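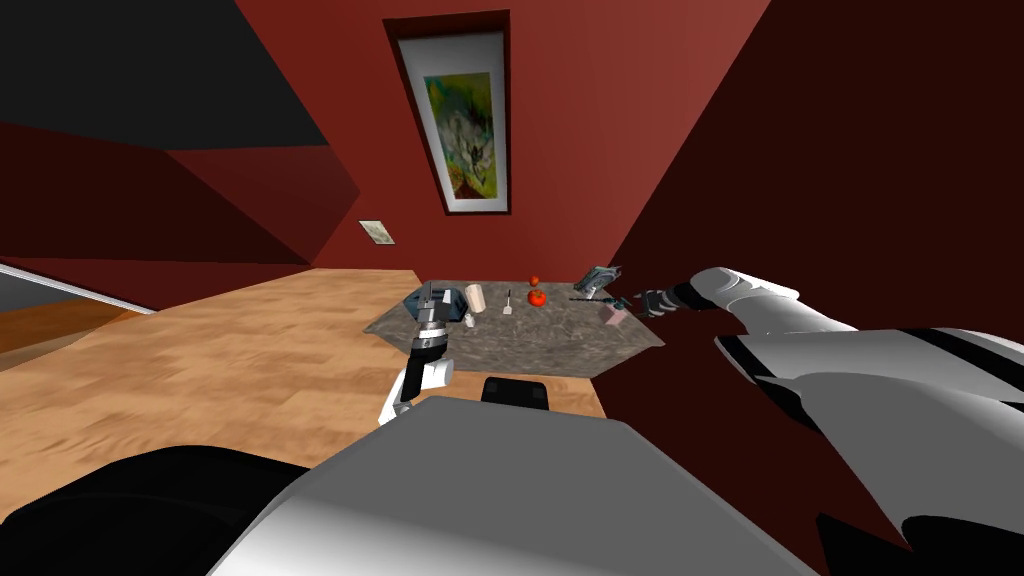

2/9/26

The property manager at Allgate has looked after rentals for 5 years, and she lights up when you ask about leases. "I love a good lease," she says, laughing. "I know how that sounds!"

Allgate took on the Sernik building in January, all 112 apartments of it, and she spent her first weeks there just meeting tenants. "I knocked on nearly every door. People told me about the radiators, the mail room, the guy who parks across two spaces - all of it. You can't get that from a spreadsheet."

At the moment 105 of the apartments are occupied. She isn't in a hurry to fill the rest, and would like to get the hallway lights on the upper floors sorted out first. The work has gone to Kadrić, a small electrical firm she has used before and clearly adores. "They pick up the phone! Do you know how rare that is?"

What would she tell someone renting for the first time? "Read the part about repairs. Then read it again, and ask who you call at night if the heat goes out."

She is also getting ready for Radik, a smaller place with three floors and a shared yard that joins her list this spring. "The yard has a pear tree," she says. "I've already been over twice to look at it."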